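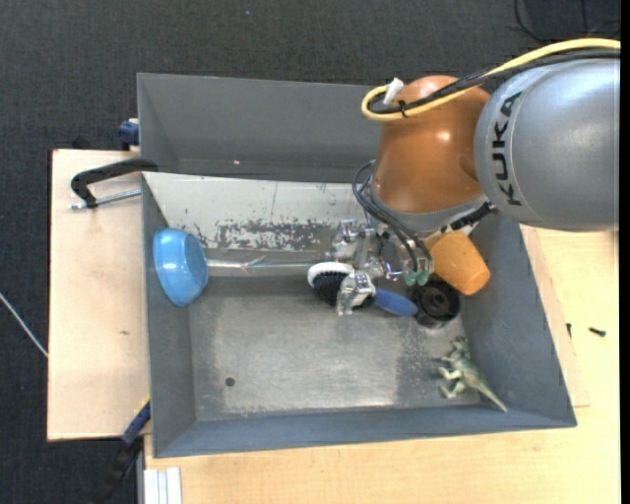

A brush in the grey bin

Died, Passed, Went

The style book at the Kastberg paper had a green cloth cover and lived in the second drawer of Aurel Buzatu's desk, under the throat sweets, and although there was supposed to be a copy on everybody's computer, the copy on the computer was four years behind the one in the drawer, so that if you wanted to know how to spell the name of the new bypass, or whether a vicar was still the Reverend on second mention, you had to get up and walk over and ask him. He liked it that way, I think. He would take out the book and lick his thumb, though he knew perfectly well what it said, having written it.

Under D it said: "Died. People die. They do not pass, pass away, pass over, fall asleep or lose a battle. See also Battle." And under Battle it said: "See Died."

Salamatu Omoregie had been with us since the summer and had been given the death notices, as new people were. She was good at them. She rang the families herself and let them talk, and some of those calls went on so long that her tea grew a skin, and she'd come off the telephone knowing which cousin wasn't speaking to which and what had been sung at the wedding. Then she would write it all up very plainly and get the middle names right. Aurel had twice been heard to say "hm" over her copy in a tone that those of us who had worked with him for years understood to be high praise, and we told her so, although I don't believe she was convinced.

The trouble came in November, with old Mrs Shehu, who had kept the wool shop at the bottom of Station Hill and had sold most of the town its first pair of needles. Her son rang in from Cirutov, where he worked in the offices at Vomex, and he and Salamatu talked until the streetlights came on. What she put on Aurel's desk at the end of it began: "Mrs Shehu of Station Hill went home on the first night of the frost."

He read it standing up, with his coat on, for he had been about to catch his bus.

"Went home," he said.

"Yes," said Salamatu.

"From hospital?"

"No. She died in her own bed. She'd not been in hospital at all."

"Then she was at home already," said Aurel, quite gently, and got out his pencil. "She can't have gone there. Somebody in one of the villages will read this and think she's up and about, and they'll go round with a cake."

Salamatu said that nobody would go round with a cake, that it was on the page with the death notices, under the words Death Notices, and that it was what the son had said. He'd said it several times. He had said it first in his mother's language and then stopped and looked for the English, and that was the English he had found, and she had asked him if it was what he wanted and he'd said it was.

"He may say it," said Aurel. "We may not. If he says it, you put it between quotation marks and hang his name on the end."

"It looks cold like that. It looks as though we don't believe him."

Well, I was meant to be doing the football, and I wasn't doing it. Aurel sat down and his bus went by the window, and he didn't turn his head. He got the green book out and opened it, and then instead of reading from it he began to tell her about the winter he had started, on a different paper, under a man who had allowed everything. People had been gathered and called and taken. A baker had been promoted to glory. And one week Aurel had taken down a notice over a bad line, for a boy of 6, and had written "lost", as the family had said it, and by dinner time there had been people out on the moor with torches and dogs, calling. They had been strangers mostly, very kind. The father had had to go up there himself and tell them to come down.

He told this rather slowly, with a good deal about the dogs. I had sat across from him for seven years and had never heard it.

"So I wrote it in," he said. "That was the first thing I wrote in."

Salamatu had pulled up the chair with the bad castor. She didn't say anything for a bit. Then she asked whether she might have the pencil, and he gave it to her, and she bent over the page and wrote and crossed out and wrote again, and he leaned over and took out a comma, and she put it back.

It ran the next morning across two columns, with the photograph of the shop. "Mrs Shehu of Station Hill died on the first night of the frost, in the bed she was married from. Her family say she went home." There were no quotation marks. Somebody had also let through the name of every colour of wool she'd had in the window, and that made it 5 lines over, and I lost the end of my football.

The son rang to ask for some extra copies to be sent to Cirutov. Salamatu took the call, and it was a long one. Aurel went past her desk on the way to the kettle and took her cup with him, and when he came back he put a fresh one by her elbow and went to see what I had done to the spelling of the goalkeeper.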